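How to Pack a Week's Clothes in a Carry-On (Without Buying Anything) 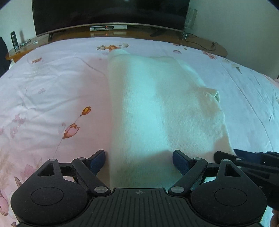 Packing advice has a way of turning into shopping advice. You go looking for a way to fit seven days of clothes into one small bag and you come away with a basket full of mesh cubes, vacuum pouches and a special board for doing up shirts. I've tried most of it, some of it with my own money, and I don't think much of it earns its place. The humble method is a plain folded piece of fabric, like the one in the photo, and a bit of thought about where it goes in the bag. My friend Karlijn Mertens swears by rolling and we have argued about it for years. I'll give her side a fair go further down.

What you need

One carry-on bag, a flat surface such as a bed or table, and your clothes, clean and fully dry. A bathroom scale is handy if your airline is strict. That's the whole list.

Step 1: Put everything out, then put some back

Lay out what you think you'll wear. Now look at it with suspicion. The "just in case" jumper is usually a jumper you don't wear at home either. I take out anything that goes with only one other item, and any shoes I can't walk in for 45 minutes. A second pair of trousers can stay. A third needs a very good argument.

You'll see tidy formulas for this online, the kind where you count down from five tops to one hat. They suit whoever made them up. If you're going to Tovside in April you'll want more layers than somebody off to the beach, and no formula knows that.

Step 2: Sort by how much creasing you can put up with

Make two piles. T-shirts, undies, socks, gym gear and most knits go in the first, and it hardly matters what you do with them. Collared shirts, linen and anything you'd iron go in the second. Most guides treat both piles the same, and I suspect that's why so many people decide folding doesn't work.

Step 3: Fold the first pile small

Lay the T-shirt face down. Bring each side in toward the middle, with the sleeves tucked back on themselves, so you have a long strip. Fold the strip in half, then in half again. Press the air out with your forearm. You want a flat packet that holds its shape when you pick it up. If it flops open, the strip was too wide.

Do the lot to the same width if you can. Matching packets stack without gaps, and gaps are where your space goes.

Step 4: Fold the second pile as little as possible

Do up the top button and every second one after it. Fold the sleeves across the back and fold the body once, at the waist, so the crease ends up where you'd tuck it in. Leave it at that. Some people slip tissue paper between the layers. I did this for a trip to Pamham and couldn't see any difference, though Kartini Saragih, who was at the same wedding, reckons I used the wrong tissue.

Step 5: Load the bag

Shoes go in first, at the wheel end, with socks pushed inside them. Stand the packets from Step 3 on their edges in a row so you can see each one. Lay the Step 4 shirts flat across the top, last in and first out. Fill the corners with undies.

Close the bag and lift it. If you have to sit on it, go back to Step 1.

What about rolling?

Rolling is fine. Karlijn's case is that rolls don't crease and take up less room, and I only half believe it. Heavy cotton rolls up into a fat log that wastes the space on either side of it, and a loosely rolled shirt comes out with wrinkles all over. Thin things like leggings and singlets do roll well, and they're good for plugging holes. I roll those and fold the rest.

What about cubes?

My old set was from Lallum and cost $40. They kept things tidy, I'll grant that, and if you share a bag with a child they might be worth it. The claim that they make room is the bit I doubt. The clothes are the same size inside a cube as outside it, and now you're carrying the cube as well. The squashing kind with the extra zip does flatten a thick jumper, but it won't make it any lighter, and weight is what gets you stopped at the gate.

When you get there

Take the shirts out first and hang them up. The trick of steaming them in the bathroom while you shower works a little on light cotton and not at all on linen, in my experience. Ask at the desk for an iron.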